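Spring cleaning, small stuff department: the keyboard vacuum

2024-04-14
Filed under: Home Office > Cleaning & Upkeep
1368 shares | 11 comments

Every spring the Warrier Letter gets mail asking whether those little handheld vacuums are worth buying for a desk. The ads say yes. The ads also show a keyboard with three cracker crumbs sitting on top of the keys like they were set there with tweezers, and a smiling person passing the nozzle over them once. I have never met a keyboard that dirty in that particular way. Mine has gray fuzz packed down between the keys, where it has been getting comfortable since October, and a shine of hand grease on top of that.

So I went into this expecting to be annoyed, and for the first part of it I was. The one I bought cost $34 at the hardware place in Ponatdale. The box promised "deep cleaning power," and I'd like to know deep compared to what. It has a small motor, and small motors move a small amount of air. If you hold it an inch above the desk you are basically giving the dust a pep talk.

What does the work, as far as I can tell, is the brush. You have to put the bristles right down on the keys and drag them along the gaps, and the suction then picks up whatever the bristles kick loose. Go along the rows first, then across them. Hold the keyboard down with your other hand while you do it, because a light plastic keyboard on a smooth desktop will scoot away from you all afternoon. A flat hand with the fingers spread works better than pinching a corner. Unplug the thing or shut the computer down first, unless you enjoy finding out what you typed.
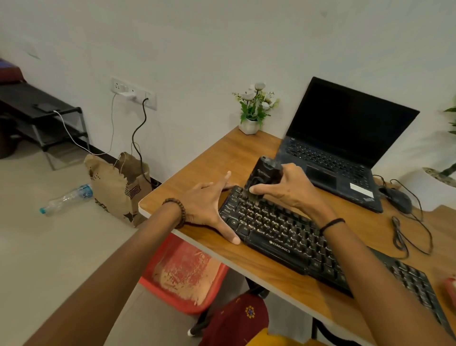

Both with the laptop open and switched dark behind the keyboard, and the bead bracelet left on.
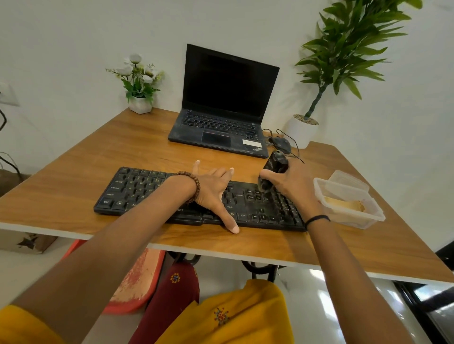 Now the claims I don't buy. One is that a vacuum replaces wiping. It won't touch the grease, and the grease is what the next batch of dust is going to stick to. When you're done with the brush, take a barely damp cloth to the key tops, going one row at a time, and then a dry one. I've seen people recommend spraying cleaner straight onto the keys. Please don't. Spray it on the cloth, and use less than you think.

Another is that canned air is "old-fashioned" and the vacuum makes it obsolete. Canned air is unpleasant and it costs money every time, but for something stuck under a space bar it still beats any little motor I've tried. The trouble is where the dirt goes. It goes on your desk, on your shirt, and into the laptop sitting right behind it. If you're going to use air, carry the keyboard out to the porch. If you're staying at the desk, use the vacuum. I don't think the choice is any more interesting than that.

The mouse gets forgotten. People will spend half an hour on a keyboard and then go back to pushing around a mouse with a ring of gunk on its feet. Turn it over. Look at the edges of the buttons and around the wheel. A dry cotton swab or a wooden toothpick does more here than suction does – the seams are too narrow for the brush – and then the same damp cloth over the part your palm sits on. Wipe the first foot of the cable too, if it has one. That's the piece that drags through everything.

As for built-in laptop keyboards, I'd go easier. There's less of a gap under the keys and more that can go wrong beneath them. Soft brush, light hand, and leave the caps where they are. Wipe the palm rest and the touchpad with the machine off. If there's a sticker on it that somebody might need later, like a service label, go around it. I rubbed the print off one years ago and spent a long phone call regretting it.

The last bit of advice is going to be unpopular with the office in Putanness, whose holiday potluck leftovers I have personally removed from a shared keyboard. Lunch at the desk is why any of this is necessary. Keep the food container closed between bites, or better yet eat it at a table. I know. I do it too. But I'm not going to pretend that a $34 gadget is going to keep up with a daily sandwich.

Would I buy it again? Maybe, at half the price. It's handy for the desk drawer and the window track, and it did save me from dragging out the big vacuum with its floppy hose. An old, clean paintbrush and a cloth would have gotten me most of the way there for nothing, and the paintbrush doesn't need to be charged – mine is forever flat when I want it.

Next issue: cable clips, and whether the sticky kind ever really sticks.

Comments (showing recent)

deskbound_in_zaromholm: Paintbrush person here. Two inch, soft bristle, same one for years. Never saw the point of the vacuum.

papercut: You skipped pulling the keycaps! It's the only way to get it truly clean. Take a photo of the layout first or you'll be sorry.

reply from the Warrier Letter: I skipped it on purpose. I've had caps that wouldn't go back on straight, and most people will not do it anyway.

putanness_3rd_floor: We know exactly which potluck you mean and it was the cornbread.

tallmug: Mine quit on me before the warranty card even got mailed in. Back to the porch with the canned air.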